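Zasow hand-held gripper pair, trial kit: acceptance checklist
Reading time: 2 min
Print | E-mail
Checked by Liesbeth Leemans, 2018-12-23

1. Mounting plate screws. OK. All seated, no play at the corners.

2. Finger linkage. OK. Left hand side a little stiff at full open. Noted for Coughlan, no action.

3. Foam pads. PASS WITH COMMENT. Checked on a large hardcover book, both grippers closing on it. Pad on the right unit presses against the book's edge. Replace pads after 100 hours.

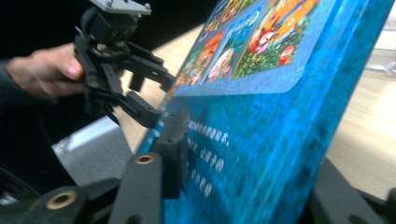
4. Threaded inserts. OK. Brass, flush, none turning under a hand driver.

5. Cable routing. FAIL. Clip missing from the bag of 15. Supplier to send.

6. Grip fatigue. Conall Geraghty did 32 lifts and asked for a shorter handle. Passed on.

Recheck in February before we order for Stomthorpe.

Contact | Copyright Zanda | Back to top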